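Block Sorting, Part 2: Pushing Blocks into Color Groups

Part 1 covered mounting the board and homing the arm. By the end of this part your team should have a script that pushes the blocks into groups by color, using one finger and no grasping. The exercise is Station 4 on the club task list and is scored the same way as at the Ramarville meet, so the rules at the end apply to practice runs as well.

You need:

A set-up station from Part 1, with the finger installed
The printed block set
The overhead camera, calibrated
The Hanum control software, with the push library loaded

1. Set the push height

Jog the finger to the center of the board and lower it slowly until a sheet of paper just drags under the tip. Raise it 4 mm. Save this position as z_push. Repeat the paper check near all four corners. If any corner differs by more than a millimeter, level the board before going on. A tilted board will let the tip scrape at one end and ride over the shorter blocks at the other.

Save a second height, z_travel, 100 mm above the first. All moves between pushes happen at z_travel. Lowering the finger while it is still moving sideways is the most common cause of knocked-over cylinders.

2. Define a push

A push is a start point, a direction and a length. Put the start point 24 mm behind the block center, measured opposite to the direction of travel. That leaves room for the tip to come down without landing on the block. The push line should pass through the block center. If it is off to one side, the block rotates and slides away from the line.

Keep each push short. Long pushes build up error, and the camera is not read while the finger is moving. After every push, raise the finger, move it clear of the camera view, take a new reading and plan again.
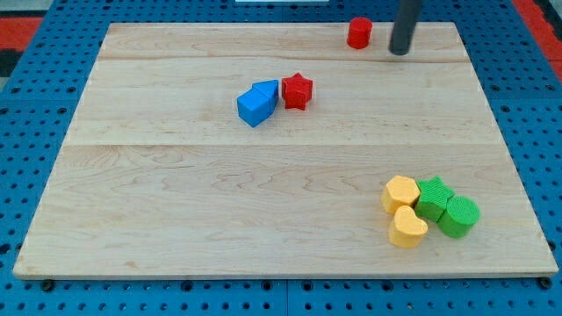 3. Choose the order

Start with the color whose two blocks are closest together. Push the farther block toward the nearer one and stop when the distance between centers matches the sum of the two half-widths. Once a pair is made, treat it as a single obstacle and keep later push lines away from it.

Blocks of different colors that end up in contact have to be separated first. Push the outer block away from the middle of the cluster, along the line joining the two centers. If the finger cannot get in behind it, push the neighbor instead. Do not try to split a cluster by driving the tip between two blocks. It jams, and the arm will fault on force.

4. Allow for shape

Cylinders and hexagons push predictably. The cube is fine if the finger meets the middle of a flat face, and will spin if it meets a corner. Stars and hearts are harder. The tip tends to settle into the notch between two points of a star, which can be used to your advantage: aim for a notch and the star will follow the finger in a fairly straight line. On the heart, use the notch between the lobes for the same reason.

Dario Santoro's team stores a preferred contact angle for each shape in a lookup table. This works well, provided the camera is reporting block rotation correctly. Check that before you fill in the table.

5. Run and log

Run at 11 percent speed until the script has finished three times without a fault. Log the start reading, each push and the final reading. The Stitberg logger does this automatically if the station number is set. Without a station number it writes to the default folder and overwrites the last run.

Scoring

A color counts as grouped when its two blocks touch or are separated by less than the width of the finger. A block that leaves the board ends the run. Touching a block by hand after the start signal also ends the run. Groups may be anywhere on the board, and different colors may touch without penalty in the beginner division. In the open division they may not.

Common faults

Block moves but stops short: z_push is too high and the tip is slipping over the top edge. Repeat step 1.

Block drifts left on every push: camera offset. Recalibrate with the Grasso target sheet and do not correct it in the script.

Arm stops with a force fault on a free block: the tip is touching the wood. Check the corners again.

Part 3 adds sorting by shape.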